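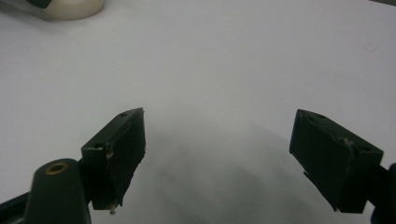

Koech is a set of hand-collected gripper demonstrations for small tabletop jobs, released with the loader in this repo. Read the whole card before you train on it, particularly if you came from the Kirarico listing, which makes it sound more finished than we think it is. The gripper was a working tool and got treated like one. Both fingers have screw holes near the tips and scuffed plastic along the edges, and the left one is chipped near its lower hole. We did not track wear over the collection period, so a policy trained on the wrist view could be picking up on finger condition and we'd have no way of telling you.

What's in it

Demonstrations recorded with the hand-held gripper only, plus a smaller remote-control split called Piter. Each episode has wrist video, gripper opening, estimated pose and a short text label. There are 12 tasks, listed in tasks.csv. The labels were typed by whoever did the demonstration and have been spell-checked but not rewritten, so "put away", "tidy" and "pack up" can all mean the same thing. Merge them at your own risk.

Piter is the same task list done over a remote link, 100 episodes in total. It is slower and jerkier than the hand-held data. We kept it as a comparison and would not suggest mixing it in by default.

Claims we are not making

The usual pitch for hand-held collection is that a person's skill transfers to the arm for free. We went in doubting that and still do. People holding a gripper cheat constantly: they lean in, twist the wrist past anything a real arm can reach, and correct for a bad grasp by feel. None of the feel is recorded. Of the 12 tasks, 7 include motions that our arm could not replay without hitting a joint limit. These are flagged in tasks.csv under reach_warning. The flag is per task, so a flagged task will still have plenty of usable episodes in it. Filtering per episode is on the list.

We also don't report a success rate for a trained policy. We trained 2 and they disagreed with each other enough that a single number would be misleading. If you see a figure quoted elsewhere, it didn't come from us.

Known problems

Pose drifts over plain surfaces. A pale tabletop with nothing much on it gives the tracker very little to hold on to, and the operator's shadow moves with the tool, which makes it worse. Check the pose_conf column and throw out what you don't like.

Gripper opening is normalised per session. Zero means closed, but a value of one is whatever the widest opening happened to be that session. Don't compare raw values between sessions.

Episodes start when the operator pressed record, so many of them open with empty fingers and no useful motion. The Mustalitz trimming script in /tools cuts these, but it's aggressive and has been known to remove the approach as well. The untrimmed files are the default download for that reason.

Nearly all operators were right-handed. Mirroring the video does not fix this, whatever the forum says.

Licence and use

Research use, with attribution. Please don't describe the data as "expert demonstrations" in a paper. Most people had a few minutes of practice first.

Changes

July: fixed swapped timestamps in Piter, added reach_warning, removed one duplicated session. Colour calibration is still missing.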